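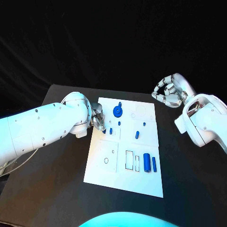 Reviews > Toys & Kits > Building Sets

April - by Ylva Dahlgren

3 min read

The Castis layout kit costs $60, and I'm still not sure what I paid for. You get small blue pegs, a wheel with a hub, and a white printed sheet with black outlines for where the parts belong. Matching parts to shapes is pleasant enough for an evening. After that the sheet is just a sheet - mine slid whenever I leaned on the table. The pegs are easy to lose, and Castis doesn't sell spares. Buy it on sale or borrow one.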